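The Hinge Behind the Door
How a small steel part decides whether a cabinet closes

A cabinet door weighs little, moves slowly and travels a short arc. It is also the part of a piece of furniture most likely to be out of position after a few years. The panels stay square, the shelves sag by an amount most owners never measure, and the door drops until its lower corner scrapes the one beside it. In most cases the fault lies in the hinge or in the material the hinge is screwed to.

The type in question is the concealed hinge, also called the cup hinge or European hinge. It has three main parts. The cup is a round housing pressed or screwed into a shallow hole bored in the back of the door. The arm extends from the cup into the cabinet. The plate is fixed to the cabinet side, and the arm attaches to it with a clip or a screw. Between the cup and the arm sits a linkage, usually of four bars, that moves the pivot point as the door swings. A butt hinge has one fixed axis, so the door turns around a pin. A cup hinge has no fixed axis at all. The door first moves outward, then sideways, then around, and this allows it to clear a neighboring door with a gap no wider than a coin.

The arrangement replaced the butt hinge in flat-pack and kitchen furniture for two reasons. The first is cost of assembly. A butt hinge needs a mortise cut to a close depth in both door and frame, and a mistake in either cannot be corrected with a screwdriver. A cup hinge needs one bored hole and a row of small pilot holes, all of which can be drilled by machine before the panels leave the factory. The second reason is adjustment, and it accounts for most of what follows.

Three screws, three directions

A typical cup hinge can be moved along three lines. The side screw, nearest the door, shifts the door left or right across the cabinet opening. The depth screw, or on better hinges a small cam, moves the door toward or away from the cabinet edge. Height is set at the plate, either with a cam or by loosening two screws in slotted holes and sliding the plate up or down.

The order matters. Height is set first, on every plate, with the door supported from below so that its weight is off the screws. Depth comes second. A door set too tight at the hinge side will bind against the cabinet edge before it is fully closed, and the hinge spring will then push against the bind for as long as the door stays shut. Side adjustment comes last. Turning the side screw on the upper hinge alone tilts the door, and this is how a sagging corner is lifted. Turning both by the same amount moves the door without tilting it.

Most owners start with the side screw, find that it improves the gap at the top and spoils it at the bottom, and continue turning until the screw reaches the end of its thread. The hinge is then blamed. It should be backed off to the middle of its range and the sequence begun again from height.

Overlay, half overlay, inset

The shape of the arm depends on where the door sits when closed. A straight arm is used for full overlay, in which the door covers the front edge of the cabinet side. An arm with a slight bend is used for half overlay, in which two doors share one central panel. An arm with a deep bend is used for inset doors, which close inside the opening and sit flush with the edges.

Replacement hinges are often bought by cup diameter alone. The standard cup is the same across a large part of the market, so the new hinge fits the old hole and the mistake shows up only when the door is hung and will not close. The arm must be matched as well. Laying the old hinge next to the new one on a flat surface and comparing the bends takes a few seconds.

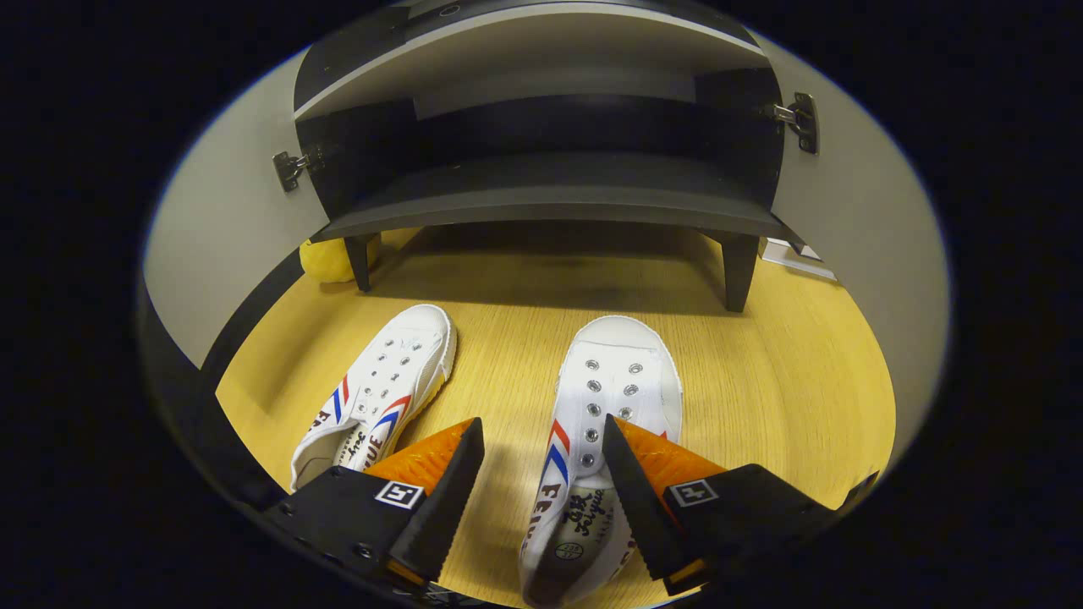 A shoe cabinet with both doors open, the metal hinges visible at either side.

Opening angle is the third variable. The common range begins a little past a right angle, which suits most kitchens and allows the door to stop short of a wall or an adjoining handle. Wide-angle hinges carry a longer linkage and swing the door much farther. They are useful where a drawer or pull-out tray has to pass the door without touching it. The cost is bulk: the linkage takes up room inside the cabinet, and more joints mean more play once wear sets in.

Load

Manufacturers publish tables that give the number of hinges for a door of a given height and weight. The tables assume a door of ordinary width. Width has more effect than many buyers expect. The hinge has to resist a turning force equal to the weight of the door multiplied by the distance from the hinge line to the center of that weight. Double the width at the same weight and the turning force doubles.

Spacing works in the other direction. The force pulling on the top hinge falls as the distance between top and bottom hinges increases. Two hinges set far apart will hold a door better than two set close together, and a third hinge placed in the middle contributes less than its price suggests, though it does help keep a tall door from bowing. Where a third hinge is being added to carry weight, it belongs near the top.

Dudek, a maker of storage furniture for hallways and utility rooms, tested this point during the design of a tall cabinet. Its engineers hung identical doors on two hinges and on three, fixed a weight to the free edge and cycled the doors on a motorized rig. After 32 days the doors with the third hinge at mid-height had dropped nearly as far as the doors with two. Those with the third hinge placed close under the first had dropped 9 percent as far. The production cabinet uses the second layout.

The board is the weak part

Steel hinges seldom break. What fails is the grip of the screw. Most mass-market cabinets are made of particleboard, a panel of wood chips and resin with dense faces and a looser core. A screw driven through the face holds well at first. Each time it is removed and driven again it cuts a slightly different thread, and the core crumbles a little more. Moisture speeds the process. Particleboard swells when it takes up water and does not return to its earlier thickness or strength when it dries.

Tatateck, which supplies fittings to small cabinet shops, sells a plate with preinstalled expanding dowels for this reason. The dowel is tapped into a bored hole and spreads as the screw is tightened, so the load is carried on the walls of a wider hole. Komura takes a different route and uses a longer plate with 4 fixing points, on the principle that the load on any one screw should be kept low. Both approaches work. The dowel type is harder to remove without damage, and the long plate will not match the row of holes in an older cabinet.

For a hole that is already stripped, the choices are limited and cheap. Moving up one screw size works once, provided the longer thread does not come through the far side of the panel. Filling the hole with a glued hardwood dowel, letting it cure overnight and drilling a new pilot hole gives a stronger result. Matchsticks and toothpicks packed in with glue are a common household fix. They hold for light doors and fail on heavy ones – the sticks run parallel to the screw and split apart as it bites.

A steel repair plate is the more durable option where the board around the cup has broken out. It covers the damaged area, screws into sound material beyond it and carries a cutout for the cup. It is visible whenever the door is open, and some owners object to that.

Closing

The spring in a basic cup hinge holds the door shut and pulls it in over the last part of its travel. Soft-close hinges add a damper, usually a small cylinder filled with silicone oil, that resists the spring. The damper is set for a door of moderate weight. On a very light door it can overpower the spring and leave the door standing slightly open. Many hinges have a small switch on the cup or arm that turns the damper off, and on a light door with two hinges it is normal practice to switch one off.

Jeter, a maker of dampers, rates its cylinders for use between 38 and 95 degrees Fahrenheit. Below that range the oil thickens and the door closes slowly. Cabinets in garages and unheated porches show this every winter, and the fault clears up in spring without repair.

Maintenance is brief. Plate screws should be checked once a year by hand, with a screwdriver that fits, and turned only until they stop. A powered driver set for assembly will strip a particleboard hole in less than a second. The linkage can be wiped with a dry cloth. Oil is unnecessary on hinges with plastic bushings and collects dust on those without. A hinge that squeaks after cleaning is generally running out of line, and the height setting on its plate should be checked before anything is sprayed on it.

A pair of mid-range hinges costs less than 12 dollars, so worn ones are best replaced on the whole door at the same time. A new hinge paired with an old one takes most of the load and its side screw will need resetting within weeks.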